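Skivier cable strap kit for collaborative arms
Reviewed by Marisa Caputo

Skivier sells the kit for arms that carry an electric gripper and have no internal tool wiring. It contains clips, strap lengths and a printed sheet of routing diagrams. I fitted it on a Tuesday to the arm in our button-pressing cell, which had been running with its cable held by tape.

Fitting took 236 minutes, most of it spent on the wrist. The upper clip goes on without tools and holds well. The wrist needs more thought: leave too little slack and the cable pulls tight when the last joint turns, leave too much and it swings into the work. The sheet gives one slack length for all arms, and it was too short for ours.

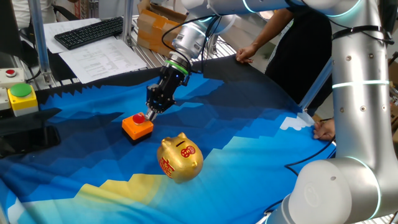 Photo: Rattana Mahawong / Loremen

With the cable strapped high on the arm and left in open loops at the wrist, the gripper can point straight down over a push-button box without anything hanging between the fingers. We reset the tool weight after fitting and taught the approach point again. I would do both after any change to the cable run.

Two complaints. The strap edges are sharp and should be trimmed before they go near a cable jacket. The clips also creep on a smooth tube - Mirko Sala checked ours after five shifts and one had slid 4 mm. A strip of rubber underneath cured it, and Skivier ought to put one in the box.

The Pagano kit is cheaper but its clips need a screwdriver, so each inspection takes longer. For a cell where the gripper is swapped often, I would pay for the Skivier.

Rating: 3 out of 5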